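Sivano Publishes Setup and Care Routine for Its Grid Table Cell

GRAKVILLE — Sivano has released the written routine its technicians use to set up and look after the robot cell at its Grakville shop. The 27-page guide is free to customers and training centers starting in August.

The cell is built on an aluminum frame, with the table covered in brown paper and marked off in blue tape. Parts are placed by grid cell, so a technician can reset the table without measuring.

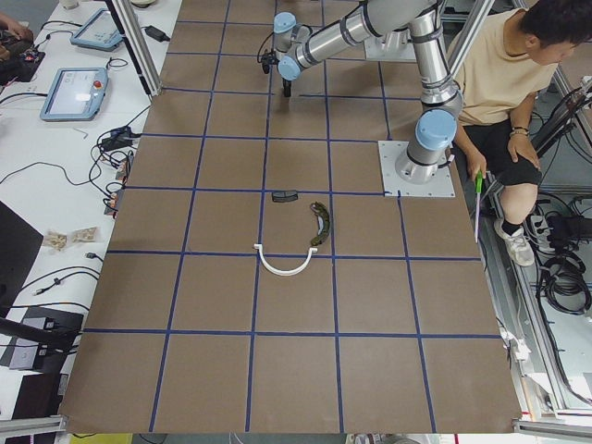 Setup work beside the table at Sivano's Grakville shop.

"Most of our lost time came from small things — lifted tape, a cable pulled too tight," said Meenakshi Grewal, service lead at Sivano. "We wrote down what we check and in what order."

The routine has 3 stages: table, arms and cables. Paper is replaced when creases or tears start to interfere with part placement. Cables strapped along an arm are checked through its full reach before the cell goes back to work. Grippers are inspected last, with the arms stopped.

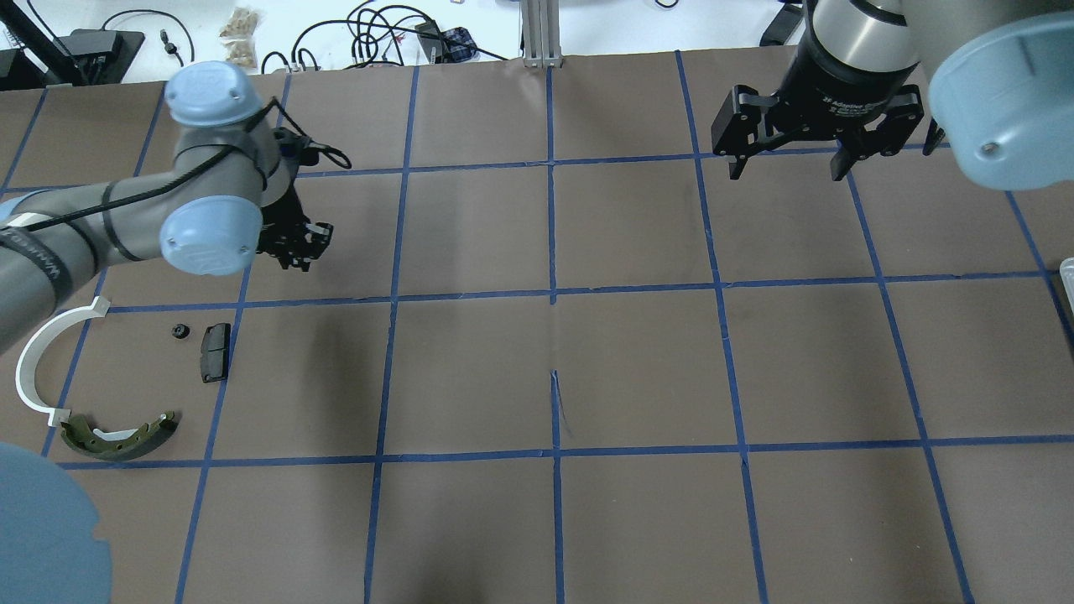
Availability

Customers can request the guide under document number 2936. Ankit Rana will lead a walkthrough in Room 205 of the Drallbridge training center on Wednesday at 10 a.m.

Press contact: Uzma Afridi, Sivano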